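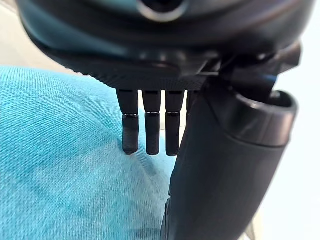
3 min read

19 Oct 2021. Notebook, shop side. Self-pub title no. 2, print prep.

Proof copy came from Drendutell. Cover OK, color a bit darker than on screen but I can live with it. Spine text sits too far left. Measured twice, it's off, not my eyes. Their template says one spine width, the book says another. Probably the paper: I priced it on white and then switched to cream and never pulled a new template. My fault. New template downloaded, cover file redone, saved as v6.

Inside: page numbers fine on the left pages, too close to the trim on the right. Mwanahawa spotted it before I did. She says move the whole text block in, don't just nudge the numbers. Agree. That reflows everything from ch 4 on, so the widow hunt starts again. Ugh.

Things found reading the proof on paper that I did not see on screen in three passes:
- "Parkum" spelled with two r's on the map page
- ch 9 opens with the same sentence as ch 7, near enough
- the ferry leaves in the morning and arrives "that same morning" after a supper scene
- back cover blurb has a double space
- dedication is on a left page, wants to be right

Fixed all but the ferry. Ferry needs thinking. Could cut the supper, but the supper is where Alhassan finds out about the letter, and the whole second half hangs off that. Might make it a late breakfast and change the food. Try it tomorow, read it out loud.
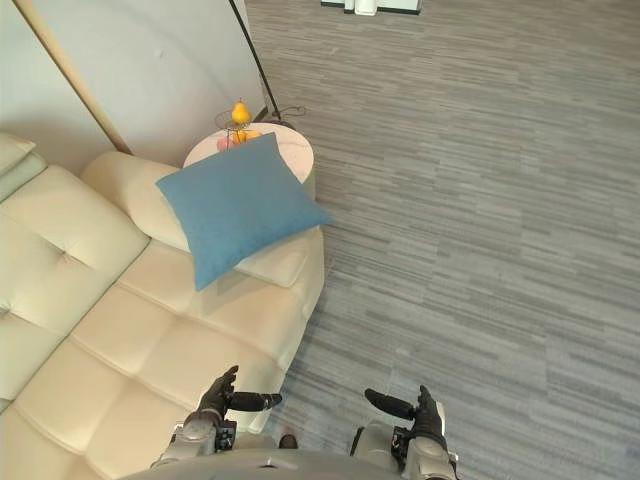

Front matter order, so I stop looking it up: half title, blank, title, copyright, dedication, blank, map, chapter one. Copyright page still has the August wording from the first book, wrong year and wrong ISBN. Changed both. Check the e-book file too, it's a separate copy and it does NOT update when the print one does. Learned that last time.

Newsletter. List is at 500, which sounds nice until you look at opens. Mervyn thinks the subject lines are too clever. He may be right, the plain one ("Chapter one is up") did best of the lot. Next one goes plain. Sample chapter is 4,000 words, too long for the body of an email, so first scene only and then a link.

Mervyn also read the opening again. Notes from the call, as I scribbled them:
 start at the toll gate, skip the weather
 who is the aunt, say it sooner
 likes the dog
 Ullitz sounds like a medicine, is it a town? say town
 too many people nodding

Searched "nodded". Embarassing. Took out 15 and it still reads fine. Next search "just", then "a little". Not tonight.

Did the toll gate change. It does start faster. Kept one line of the weather because the mud matters on page two, when she leaves the boot behind. The old opening is saved in the cuts folder in case I hate this by morning. 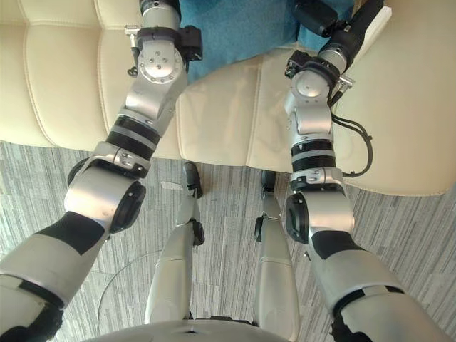 Scene breaks: the little leaf ornament prints gray and muddy at that size. Swapped for a plain line space, with three asterisks only where the break lands at the top or bottom of a page. Looks more grown up anyway. Mwanahawa wants the leaf kept on the chapter heads, where it is bigger and prints clean. Fine, leaf stays there.

Font is a half point too small for my mother and so for half my readers. Went up. Adds pages, which changes the spine AGAIN, so v6 is dead already. Rule for book three: no cover work untill the page count is locked. Write that on the wall.

Still open:
- ferry / supper
- new page count, then new template, then cover v7
- second proof from Drendutell, ask for it flat packed, corner was dinged
- e-book: test the map on a phone, names too tiny last time
- send Mwanahawa ch 4 onward once it's reflowed
- reply to Mervyn re the aunt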